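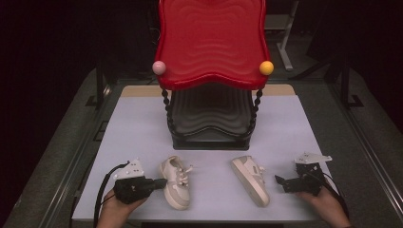
Frequently Asked Questions: Finish Care and Touch-Up for Painted Children's Furniture

Which cleaner should I use on a painted seat or backrest?
Use a soft cloth dampened with water and a small amount of mild dish soap. Wipe, rinse the cloth, wipe again, and dry the surface. Do not use scouring powder, melamine foam pads, or anything containing acetone. Melamine foam is a fine abrasive and will dull a gloss finish in a few passes.

How do I clean grooves and carved patterns?
Use a soft toothbrush with the same soap solution. Work along the groove, not across it. Blot standing water out of low spots with a paper towel. Water left in a groove over bare wood or fiberboard can raise the surface under the paint.

Can I use disinfectant wipes?
Occasional use is acceptable on a fully cured finish. Wipe the surface with plain water after the contact time printed on the package has passed. Daily use without rinsing leaves a sticky film, and gloss colors will show it first.

What is the difference between dry and cured?
A dry finish can be touched without leaving a mark. A cured finish has reached its full hardness. Skilau water-based enamel is dry to the touch in 2 hours and cured in 11 days at normal room temperature. Cold or damp rooms extend both. Furniture can be used lightly before then, but do not stack it, tape anything to it, or clean it with soap.

My paint is cured but still feels tacky. Why?
The usual cause is a coat that was applied too thick. Soap residue and furniture polish can also cause it. Wash and rinse the piece first. If the surface is still tacky after a week, sand it back and recoat in thin layers.

How do I touch up a chip?
Sand the edge of the chip with fine paper until you cannot feel a step. Remove the dust. Apply primer only to the exposed material, let it dry, then build up the color in two or three thin coats with a small brush. Touch-up paint on an older piece may look slightly darker or brighter than the surrounding area - this is normal, and it is less visible on matte finishes.

Do I need the code from the original can?
It helps. Mandent color codes are printed on the lid and again on the base label. If both are unreadable, send us a chip at least the size of a thumbnail. Matches are checked by Rakiya Iyamu in our color room and normally take three working days.

Is the Lellholm range still available?
The Lellholm satin colors were discontinued in December. We hold the formulas and can mix them to order in the small can only. El Sherbiny primer is compatible with all of them.

Can I paint over plastic parts?
Yes, with an adhesion primer, but parts that flex or rub against each other will shed paint at the contact points. We do not recommend painting plastic feet or caps.

Can I return mixed paint?
Mixed colors are not returnable. Unopened primer and stock colors can be returned within 63 days with the order number.

Last revised Nov 10, 2020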